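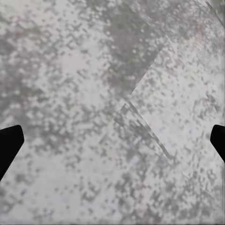 Why do I keep going back to soap operas where the mother-in-law runs everything?

Because she gets all the good lines, and because I grew up watching them on the couch with my grandmother, who talked back to the TV the whole time.

So, I finished Tullik last night. All 39 episodes! I started it in June, dropped it after the wedding (way too many slow looks across the dinner table), and picked it up again over the holidays when everybody else in the house was asleep by nine. If you haven't seen it, it's about two families who own rival bakeries in a little harbor town called Pryor, and of course the daughter of one falls for the son of the other. You've seen this story 200 times. I have too, and I still stayed up until two in the morning for the last 3 episodes.

What got me was the mother. She barely talks in the beginning. She just stands in doorways with a dish towel and lets her husband make a fool of himself. Then in episode 7 she finds the letter, and she reads it, folds it up and goes back to making dinner, and I got actual chills. The young couple is very pretty and they kiss in the rain plenty, but I would have traded half of their scenes for ten more minutes of her and her sister fighting over the recipe book.
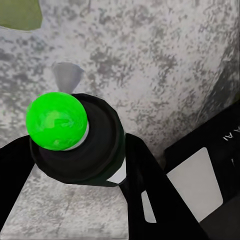 Bright green ball on a black gripper.

My complaints, while I'm here. The amnesia story went on forever. The cousin who comes back from the city has a different haircut in every scene, sometimes in the same conversation. And the music! There is one sad piano song and they play it when someone dies, when someone leaves and once when someone drops a tray of rolls. My husband hums it now when he takes out the trash.

I also read that the same people are making a follow-up called Sendano, set twenty years later with the kids all grown. I have mixed feelings. If the mother is in it, I'm there on the first night with snacks. If it's only the cousin and his hair, I'll probably still watch, but I'll complain a lot more.

A few of you wrote after my last post asking if Bomeck is worth starting. I liked the first season very much, mostly for the two aunts, and then they sent both aunts to live abroad and I lost interest. Start it if you want something to fold laundry to. The subtitles are a little strange in places (somebody gets called "my precious radiator" and I still don't know what that was supposed to be), but you can follow it fine.

Next up for me is something short, I think, with an ending I can reach before spring. Leave me your suggestions in the comments, and please, no hospital shows. I cry enough with the bakeries.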